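Unit 4 handout. Glazes and glazed tableware: composition, fit and common faults
Course notes, E. Partington
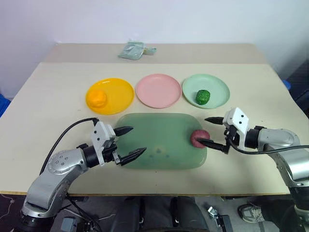
A glaze is a thin layer of glass fused to a clay body. It seals the surface, adds hardness and carries the color. Unglazed earthenware absorbs water and food acids; a sound glaze stops this, provided it covers the body fully and is free of cracks.

## 4.1 Three working parts

Every glaze recipe can be sorted into the same groups of oxides:

- **Glass former.** Silica in nearly all cases. Alone it melts far above the range of a pottery kiln.
- **Flux.** Lowers the melting point. Sodium, potassium, calcium, zinc and boron are the usual sources. Lead was used for centuries and is excluded from all course recipes.
- **Stabilizer.** Alumina, mostly from kaolin. It stiffens the melt so that it stays on a vertical wall.

Colorants and opacifiers are added on top of the base recipe and are written as a percentage of dry base weight. A 700 g batch with 6% zirconium opacifier therefore needs 42 g of opacifier, for a total dry weight of 742 g. Students regularly take the 42 g out of the base. This changes the ratio of flux to silica and the test tile is then of no use for comparison.

## 4.2 Glaze fit

Body and glaze both shrink on cooling, at different rates. Let the expansion of the body be *B* and that of the glaze be *G*.

| Condition | Stress in glaze | Result |
|---|---|---|
| G much greater than B | Tension | Crazing |
| G slightly less than B | Light compression | Good fit |
| G much less than B | Heavy compression | Shivering |

Glass is weak in tension and strong in compression, so the middle row is the target. Crazing may show when the kiln is opened or months later, as a porous body takes up moisture and swells. To correct it, raise silica or replace part of the sodium with boron. For shivering, do the reverse.

## 4.3 Yellow and orange glazes

Stable warm colors are harder to get than blues and greens. Iron gives amber to brown. Praseodymium-zircon stains give a clean yellow and hold up well in oxidation. Bright orange and red need cadmium stains, which are sold in encapsulated form (enclosed in zircon crystals). Do not ball-mill these stains. Milling breaks the crystals and exposes the cadmium.

## 4.4 Case material

The Skikis and Utinau test sets are on the rack by the kiln room door. Both use the same white base. The Skikis tiles were applied thin and the Utinau tiles thick; compare pinholes along the lower edge. The Vatasov set has 138 tiles and is kept in numbered drawers. Return each tile to its own slot.

## 4.5 Work for the lab session

1. Weigh out a 700 g base batch. Sieve twice.
2. Dip six tiles, three thin and three thick.
3. Record the dry thickness of each coat before loading.
4. After firing, ink the surface, wipe, and inspect for craze lines at 70x.

Reading: Çınar notes, section on boron fluxes. Reports are due before the December kiln shutdown.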